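9 October 2018

Station log and diary, Mandovance ridge

Up before light. The 6 AM observation came in at 40 degrees on the main shelter thermometer, dewpoint 39, wind calm, visibility down to a quarter mile in the hollow and a good deal better at the top of the lane. That is the fourth fog morning of the month and the first where the top of the deck sat below the mast. I could see the upper cups turning slowly in clear air while the lower set stood dead still.

Forecast overnight had called for patchy fog clearing by nine. It went at 9:40 at the house and closer to 10:15 down by the creek. I have been keeping the clearing times at both points, and the gap between them is getting longer as the sun drops, as it should. The creek bottom sits in the shadow of the east bank for most of the early morning now.

Morning

Walked down at seven with the hand psychrometer to check the lower site. Wick was dirty again. Replaced it, let it settle, took three readings two minutes apart and used the middle one. The lower site was running 3 degrees colder than the shelter, all of it below the fence line. There is a distinct step in temperature where the path crosses the old gate. I felt it on my hands before I saw it on the instrument.

Grass minimum was 34. No frost, though there was a gray look to the low pasture that could have fooled anyone driving past. I touched several blades and it was all liquid. Logged as heavy dew. The dew gauge block was saturated and can't be read past its top mark, so the entry is "at limit" and I left the number blank.

Rain gauge had a trace in it, fog drip off the walnut most likely. I have written before that the walnut is too close. At its present height the rule of thumb puts the gauge well inside the sheltered zone from the west. I will either move the gauge or stop complaining about it. Moving it breaks the record, which goes back 11 years at that spot, and a parallel run would need a second gauge of the same make. The maker has changed the funnel since then.

Pressure 30.11 and rising slowly. The barograph trace has a small notch in it just after 2 AM, perhaps a twentieth of an inch wide on the paper. No wind with it. I compared it with the Pleremura barometer, which Tülin reads every hour, and she has nothing at that time. So probably the clockwork and not the air. The drum has been catching on one side when the weather turns damp.

Midday

Tülin Gezer telephoned at noon with her figures. Pleremura is lower than us and open to the north, and she had no fog at all, only a low band to the south of her that she took to be ours. Her minimum was 37. We went through the overnight hours one at a time. The two sites tracked within a degree until midnight, then mine fell away sharply and hers held. She had a north wind of four or five miles an hour the whole night. I had nothing after 11:30.

I think this is the cleanest case we have had of drainage at one site and mixing at the other under the same sky. She is less sure. Her point is that her thermometer sits over gravel and mine sits over grass, and that some part of the difference is ground and not air. Fair enough. We agreed to compare only cloudy, windy nights for two weeks and see what offset is left when neither of us has any right to an inversion.

She also asked about the December gap in my daily minimums. I found it after lunch. The index in the minimum thermometer had stuck and I had logged the same value for four days running before I noticed. I had marked it as suspect in the paper book and then typed it into the file without the mark. Flag added. I then went through the rest of that winter looking for other runs of identical values and found one, two days long, which is believable and stays in.

Worked at the desk until two. The job was the normals table, which I have been putting off. For every calendar day I want the mean high, mean low, the two extremes and the number of years behind them. The number of years matters more than I had allowed for. Some days in early spring have three fewer values than their neighbors, and the mean jumps for that reason alone. A running average over 11 days takes most of it out. I tried five days first and it was still too rough to plot.
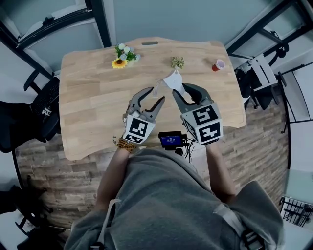
Afternoon

High of 66 at 3:20, two degrees over the forecast. Sky was a thin veil of cirrostratus from one o'clock, thickening in the west. A partial halo at 2:45, upper arc only, and gone by three. Wind came up southwest at 6 and then 9, gusting 14 at the mast. Humidity down to 48 percent at the bottom of the afternoon, recovering quickly once the cloud thickened.

Cleaned the shelter. Two wasp starts under the roof, both abandoned. The louvers on the south face need paint before winter. Bare patches warm up more in the sun and I would like to rule that out before I say anything further about afternoon highs. Last coat was three years ago. I have half a can left and it has skinned over.

Checked the anemometer cable where it comes down the mast. The tie at the second bracket had gone brittle and I replaced it. Total run from the cups to the logger is 128 feet, and the signal is still good at the far end. There was some water in the junction box, not much, sitting below the terminals. Dried it out and turned the box so the cable entry faces down – it should have been mounted that way to begin with.

Gülizar Akbulut stopped by at four to pick up the spare max-min thermometer for the school plot at Fandeo. She wants the children to read it at the start of each school day, and asked what to do about weekends. I told her to read and reset on Monday, write it down as a three-day value and never split it between the days. She has sited the screen on the north side of the playing field with a good distance to the building. It is a better exposure than mine. She will send me the readings at the end of each month on paper.

We talked for a while about the Polat station, which stopped reporting in the summer. She had heard the instruments were put in a barn. If the old books are in there as well I would like to see them. That station had the only long snow depth series on the west side of the ridge, and I have only ever had the monthly maximums from it.

Evening

Cloud base lowering since five. Altostratus now, sun seen as through ground glass and then lost. Wind backed to south-southeast. Pressure peaked at 30.13 around noon and was down to 29.98 at 8 PM, which puts the fall at close to two hundredths an hour. Steady, no sign of it speeding up.

Tonight's forecast has increasing clouds, low 51, rain reaching us after 4 AM. I would bring that forward by an hour or two given the halo and the fall in pressure, and I have written 2:30 AM in the margin so I can be held to it. My margin times so far this fall have been early more often than late. Low I put at 53. With this much cloud and a wind at the mast there will be no pooling at the creek, and the lower site should match the shelter to within a degree. It will also count as the first night of the comparison with Pleremura.

Emptied and wiped the rain gauge at 8:15, reset the grass minimum, fresh chart on the barograph. Put a drop of oil on the drum spindle on the side where it was catching. Ink topped up.

9 PM: temp 57, dewpoint 50, wind SSE 7, overcast, visibility 10 miles. Lights at Fandeo clear across the valley. Air smells of turned soil from the lower field.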